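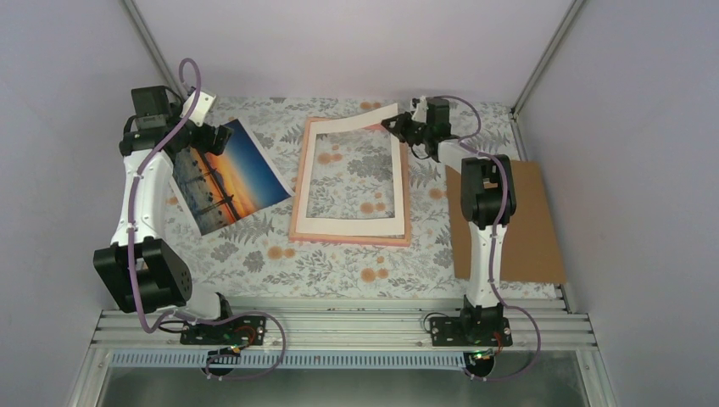 Brendance open day. Right arm has the mat by one corner, left arm is over the sunset photo.

31st October

Went to the Brendance open day with Sandra. Left the house at nine and still hit the roadwork by the bridge, so we missed the welcome talk. Parking was in the overflow lot behind Donati, a five-minute walk. Sandra had the tickets on her phone and the phone was down to almost nothing, but the man at the door only wanted our names.

They give you a sticker and a map and let you wander. We started in the front hall, where a big arm was stacking boxes on a pallet. It was fast and loud and after two layers I had seen enough. Sandra wanted to know the price. The sign said 66 boxes an hour, which she thought was slow.

The back room was better. They had two small white arms side by side on a rail, with a table in front of them covered in a flowered cloth, and the job was to put a photo in a frame. Neelam Sandhu was running it. She started there in April and before that she worked on packing lines at Pudel. She talked to us for a good half hour, mostly because the rest of the crowd was up front with the boxes.

The frame was salmon pink with a white mat, and the photo was a sunset over water with dark trees. I would have guessed the photo was the hard part. Neelam said it was the mat. It is thin and it lies flat, so the gripper has to get hold of a corner and lift without bending it. She had 517 recorded runs of this one job, all done by people steering the arms by hand, and she wants 2000 before she trains on it again. I asked how long a run takes and she said it depends who is steering. She is quick. The new people are not.

Then she showed us what the arms see from the wrist. I had pictured something like the view from across the table, but it is mostly fingers and whatever is between them.

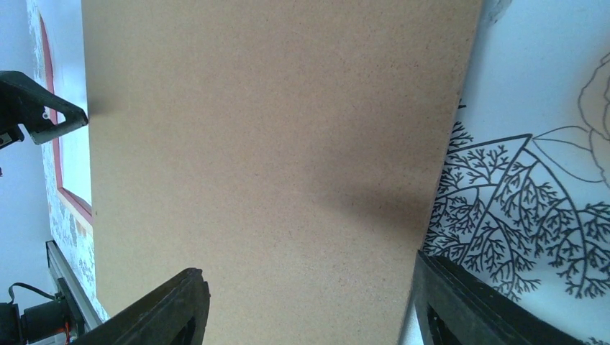
Sandra asked what happens if the cardboard goes in crooked. Neelam said they leave it crooked and keep going, and mark the run afterward. She lets people fix it if they can do it with the arms, but no reaching in. I told her I have a whole drawer of frames at home with crooked backs and I had the use of both hands.

I did get a turn steering. It is harder than it looks. Your wrist wants to do things the arm won't do, and I kept closing the grip too early. Sandra was better at it — she says it's the sewing — and got hold of a corner on her second try. Neelam told her to come back any time.

Lunch was sandwiches in a tent, egg or ham. The coffee was weak. We skipped the Ikedov talk at two because my knee was starting up, and bought nothing from the table of mugs and shirts.

Home by half past three. Porch light on for the kids, a slow night so far, and too much candy left in the bowl. I need to email Neelam about the evening class she mentioned, and find the card she gave me. I think it's in the gray coat.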